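洗濯物のつかみ比べ、手首カメラの話が思ったより長くなりました

4月の日曜日、トリルカム（Trirkham）の作業場で開かれたグリッパーの比較会に行ってきました。お題は洗濯物。バスケットのそばで服をつまんで、持ち上げて、隣の台に移す。それだけです。それだけなのに朝の10時に始まって、片付けが済んだのは夜でした（わたしは途中で2回もおにぎりを買いに出ています）。

持ち込まれたのは2種類で、ひとつはヴェルウッド（Velwood）の平行2指タイプ、もうひとつはテルテラム（Teltelum）の、指先が少ししなるタイプ。アームもコントローラーも共通にして、手先だけを取り替えながら同じ服を順番につまんでいきます。進行はヴァシリキ・ヤナコプロスさん（Vasiliki Giannakopoulos）、記録はチアマカ・ウゾルさん（Chiamaka Uzor）。わたしは見学のつもりだったのに、着いて5分で服を戻す係になっていました。まあ、近くで見られたのでよかったです！

試行は全部で482回。朝のうちはTシャツやタオルみたいな素直なものばかりで、正直どっちの手でも大差ないなあと思って見ていました。ヴェルウッドは閉じるのが速くて、カチッと決まると気持ちがいい。テルテラムは閉じ始めから止まるまでがちょっとのんびりしていて、最初は「遅いなあ」と声に出てしまったくらいです。タオルの角をつまむ動作だけを見るなら、わたしはヴェルウッドが好き。音もいいんですよ、あれ。

雰囲気が変わったのは昼すぎ、ふわふわした縁取りのある服が出てきてからです。黒っぽい紺の生地の両側にピンクがかったベージュの毛足のある縁がついていて、真ん中にはベージュのひもが格子みたいに交差しています。下のほうでひもが小さな丸い結び目にまとまっていて、かわいいけれど、つまむ側としてはどこを狙えばいいのか本当に迷う服です。

ヴァシリキさんは最初に縁を狙いました。ところが平行2指だと毛の表面だけをはさんで、肝心の布が指の間に入ってこないことがある。ひもを狙えば引っかかって持ち上がるものの、今度は離すときに指先から外れてくれない。わたしが手で外しに行くと、そのたびに「いまのは失敗に数えます」とチアマカさんの声が飛んできます。厳しい！でも、この線引きがはっきりしていたおかげで、あとで記録を見返すときにずいぶん楽でした。

しなる指のほうは、毛足の上からゆっくり押しつけて、下の布まで届いてから閉じる感じになります。午前中にわたしがけなした、あののんびりした動きがここで効いてきました。すみませんでした、テルテラム。ただし同じ指でも、斜めから入ると縁だけをはさんでしまうので、万能かと聞かれたら違うと答えます。

もうひとつ、みんなで長いこと話し込んだのが手首のカメラです。服がレンズのすぐ前に来ると、毛の縁がぼうっと光ったようになって、ひもの結び目までにじんでしまいます。かと思えば、淡い青白色のバスケットの壁に並んだ四角い穴は、ちゃんと並びがわかる。つかんでいる相手がぼけて、脇のかごのほうがよく見えるという、ちょっと歯がゆい映り方です。画面の中で部屋が横向きになっているのに慣れるまで、わたしは首を傾けっぱなしでした。翌朝の首の痛みはこれのせいだと思います。

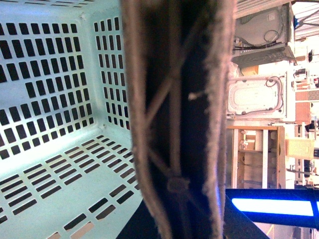 露出を2000と3000で切り替えてみた件

そこで試したのがカメラの設定替えです。使っていたのはイダホサ（Idahosa）の小型カメラで、露出の値を設定画面に直接打ち込めるようになっています（単位は画面に出ていなくて、三人とも最後まで「にせん」「さんぜん」と呼んでいました）。3000のままだと、天井の白い梁や窓のあたりが明るくなりすぎて、薄い色の縁まで一緒に飛び気味になります。2000に下げると部屋の奥は落ち着くかわりに、今度は紺の生地がべったり暗くなって、しわが読みにくい。どっちかを立てるとどっちかが引っ込む、よくある話ですね。

チアマカさんは2000派でした。暗いところは後の処理で持ち上げればいいけれど、飛んだところは戻らないから、という考えです。ヴァシリキさんは3000派で、つかむ瞬間に見たいのは布のしわなんだから、背景なんか真っ白でも構わないと言います。わたしはといえば、午後の前半は3000、日が傾いてからは2000がいいと思いました。こう言うとどちらの味方もしていないみたいですけど、見比べるとそうなるんです。結局、後半の試行は半分ずつに分けて撮り、残した画像は1710枚になりました。

焦点のほうは、この日は触れずじまい。もう少し近くに合わせられれば結び目まで見えそうなのに、工具を持ってきた人がいなくて、次に持ち越しです。わたしの鞄にはなぜかプラスドライバーが入っていたんですが、サイズが合わず、まったく役に立ちませんでした。

指先の取り替えは、地味だけど差が出ました

比較会の記事だと、つかめた、つかめなかったの話で終わりがちなので、取り替えの手間も書いておきます。ヴェルウッドはねじを4本外すと手先ごと抜けて、ケーブルは片手で差し替えられます。わたしでもできました。テルテラムは指だけ外せるのが便利なのに、戻すときの向きがわかりにくくて、一度逆につけてしまい、閉じるはずが妙な形に開いて全員で笑いました（笑ったあと、きっちり原点合わせからやり直しです）。次からは指の付け根に油性ペンで印をつけることになりました。

コントローラー側では、閉じる力の設定を手先ごとに保存できるのが助かりました。ただ保存名が長いと画面の途中で切れてしまい、似たような名前が三つ並んでどれがどれだか。名前は短く、頭に手先の種類を書く。これはわたしも自分の作業場に帰ってからすぐ真似しています。

次回の予定

集計は、いまチアマカさんが服の種類ごとに分け直しているところです。成功の割合が出るのはそのあとなので、どちらの手の勝ちかはまだ書きません。見ていた感触だけで言うと、平らな布はヴェルウッド、毛足のある服はテルテラムに分がありそうでした。わたしが服を戻しながら横目で見ていただけの感想なので、そのつもりで読んでください！

次の比較会も同じトリルカムで、朝10時から。今度は靴下を足して、カメラの取り付け角度も変えてみるそうです。ひも付きの服や毛足の長い服を貸してくれる人を募集中とのことで、わたしは古いニット帽を持っていくつもりでいます。てっぺんのぽんぽんがつまめるかどうか、ヴァシリキさんとジュースを賭けました。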